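Reading the Music Press, Session 4: When the Star Gets Stopped

Notes by Orathai Sitthichai, 20 April 2011

Okay, so last time we got bogged down in album reviews and I promised you something with a bit more drama. Today is the arrest story. You've all read a hundred of these. Singer plays a show, singer leaves the show, singer meets the police, and by breakfast there are four versions online and three of them are copied from the first one. I used to write them for a weekly in Clalldale and I was pretty bad at it for the first year, so a lot of what follows comes from my own corrections column.

Our main case is the Hemmin story. Hemmin, for those who missed the handout, is the four-piece who were pulled over outside Womurska after the second night of their tour. The bass player was taken in, kept for part of the night and let go. No charge was ever filed. I gave you three write-ups: the local paper, the fan site, and the Nellness newsletter, which went out to 1,283 subscribers before anyone had called the police press desk. Please have all three in front of you. I'm going to jump around.

1. Who is talking?

Go through the local paper's piece and underline every sentence that has a named source. There are two. One is the police spokesman, who confirms that a vehicle was stopped and one person was detained. The other is the venue manager, who says the band left in a good mood (lovely, but she was inside the building and the van was out on the county road by then). Everything else is hanging off the word "reportedly," and I want you to get itchy whenever you see that word. Reported by whom? If a reporter did the reporting, say what was learned and from where. If it was another outlet, name the outlet.

Now the fan site. It has a long quote from "a friend of the band" and I have a soft spot for it, it's a great quote! But look where it sits, up in the second paragraph, ahead of the police. Readers take the order of a story as the order of importance, whether you meant it that way or not.

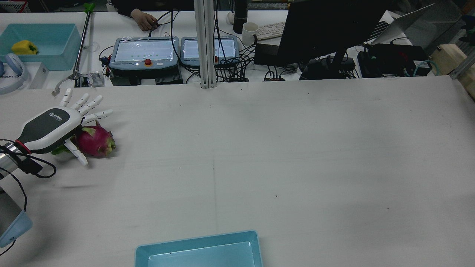

Dragon fruit on the white table, with the robotic hand just above it.

2. The verbs

This is the part people always mix up on the short paper, so slow down here.

Stopped: the police halted the person or the vehicle. That's all it tells us.
Detained or held: the person wasn't free to leave for some period of time.
Arrested: a formal step, and it should come from the police or a court record.
Charged: a formal accusation. A different step again, usually later, often never.
Convicted: you need a court for this one.

The Nellness newsletter uses "arrested" in the headline, "held" in the first line and "charged" near the bottom, all for the same event. I don't think anybody there was being sneaky. I think somebody got tired of repeating a word and reached for a synonym, the way we were all taught to in school. In crime copy you repeat the word. It sounds clunky. Leave it clunky.

Also watch "on suspicion of." It's allowed, and sometimes it's the accurate phrase, but a lot of American desks avoid it and write what the police say they are investigating. Pick up the habit of checking the house style before you file.

3. The crowd number (a detour, sorry)

Somebody asked me after the last session why the attendance at the Womurska show is different in every version. Fair question. The local paper has 849, which is the count of tickets scanned at the door. The fan site has 1,069, and that's tickets sold, including people who never turned up. Both are real numbers and both are printed as "fans at the show." You only find out which is which if you ask the box office, and it took me one phone call and 10 minutes on hold.

Does it matter in an arrest story? A little. If the number is wrong, and a reader who was in the room knows it's wrong, why would that reader trust you on the van? 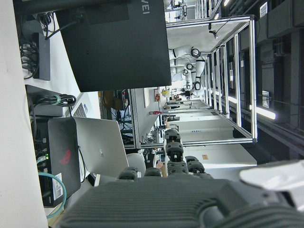
Should a news story repeat the artist's social media post about the arrest?
Usually it should, as long as the post is quoted exactly, with the time it went up, and is clearly labeled as the artist's own account. Hemmin's bass player posted twice that night and deleted the first one, so a careful piece would say that a post was deleted and be very wary of paraphrasing it from memory or from somebody's screenshot.

4. The follow-up nobody files

The stop made the front of the local site. The release without charge got two lines under a story about parking. The fan site did better and updated its original page, with a note on top giving the time of the change. The newsletter never mentioned it again, and when I searched the band's name last week the newsletter was the first thing that came up, "charged" and all.

My rule at the Clalldale weekly (after a very unpleasant phone call from a drummer's mother) was that if we ran the arrest, we put the outcome in the diary the same day and somebody's initials went next to it.

For next time

Rewrite the Nellness item in 200 words or fewer. Use only what the police spokesman and the venue manager said, plus the surviving post. Keep one verb for the police action all the way through. Put your source list on a separate sheet, and write your headline last.

Read the two album-leak stories in the packet as well. We'll start with the shorter one.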